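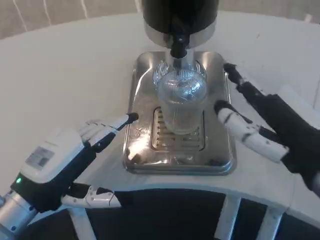
Water hardness and scale: Staltunska supply against Wovley cartridge

21st January
Ruba Hattar

Carrying on from the December notes. Question is still whether the cartridge lowers hardness enough to stretch the descaling interval, or whether the drop we measured was left over from the rinse water. Fresh cartridge fitted and flushed per the leaflet, then flushed the same again. Previous results were taken after a single flush and I don't trust them.

Samples
Raw: straight from the cold tap, after running it long enough for the temperature to stop falling. Filtered: from the cartridge outlet. Both into 500 ml bottles, filled to the neck, capped straight away. Bottles rinsed with the sample first, not with distilled.

Titration
EDTA at 0.01 M, 25 ml aliquots, ammonia buffer, Eriochrome Black T. With that aliquot the titre in ml times 40 gives total hardness in mg/l as calcium carbonate. Repeats until consecutive titres agreed to 0.1 ml.

Raw, cold: 7.1 ml, 284 mg/l
Filtered, cold: 2.0 ml, 80 mg/l

End point on the raw sample was slow and went through a muddy purple before blue. Adding the last few drops singly with a good swirl between them helped. Filtered sample was clean. The old indicator solution gave a poor colour on everything and has been thrown out. New batch is made up as a solid mix with salt, which should keep.

Heated samples
Covered beakers in the water bath at 74 °C overnight, cooled with the covers on, made back up to weight with distilled, then filtered through paper before titrating.

Raw, heated: 4.6 ml, 184 mg/l
Filtered, heated: 1.9 ml, 76 mg/l

So the raw water lost 100 mg/l to scale and the filtered lost 4, which is within what one drop either way would do. There was a visible skin on the raw beaker and a white ring at the water line. Nothing to see on the other. I have not boiled either. Boiling would take more out of the raw sample, and the difference between the two should widen.

pH not recorded for the heated samples, as the probe was drifting again. Buffer check was off before starting and got worse. Needs a new fill solution before anyone relies on it.

Taste
Not my department, but it was asked for. Same beans, same setting on the grinder, one lot brewed with each water. I thought the raw was flatter and a bit chalky. I also knew which was which, so this counts for very little. If it is to be done properly it wants coded cups and someone else pouring.

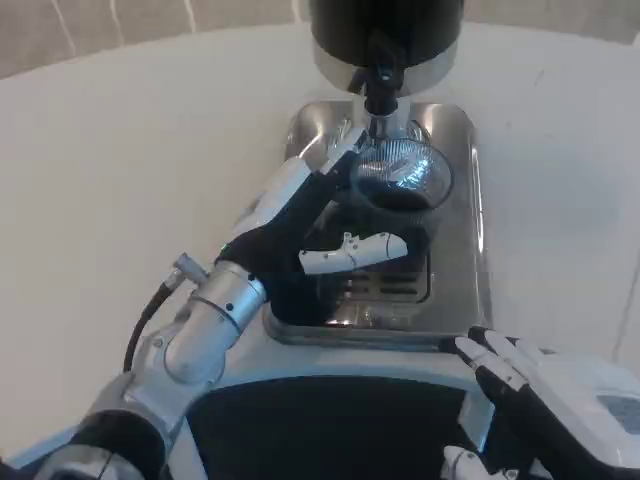 Descaler comparison

Scale scraped from the old Karaki kettle element, dried, ground in the mortar and split into equal portions by weight. One portion in citric acid, one in the Lindix powder made up to the strength on the packet. Both at room temperature, no stirring.

Citric fizzed sooner and cleared sooner. The Lindix portion left a fine grey sediment that had not gone by the time I packed up. Could be insoluble matter in the powder – I should have run a blank without any scale in it and didn't. Also worth remembering that citric used hot and strong can drop calcium citrate, which is harder to shift than what it replaced. Keep it cool and rinse well.

To do
– Blank for the Lindix powder.
– Titrate cartridge outlet weekly and plot against volume passed. No meter on the line yet, so volume will have to come from the log sheet.
– Alkalinity on both waters. Total hardness alone does not say how much will come out as scale.
– Fill solution for the pH probe.
– Label the raw and filtered bottles on the shoulder, not the cap. Caps got swapped once today and I had to repeat a pair.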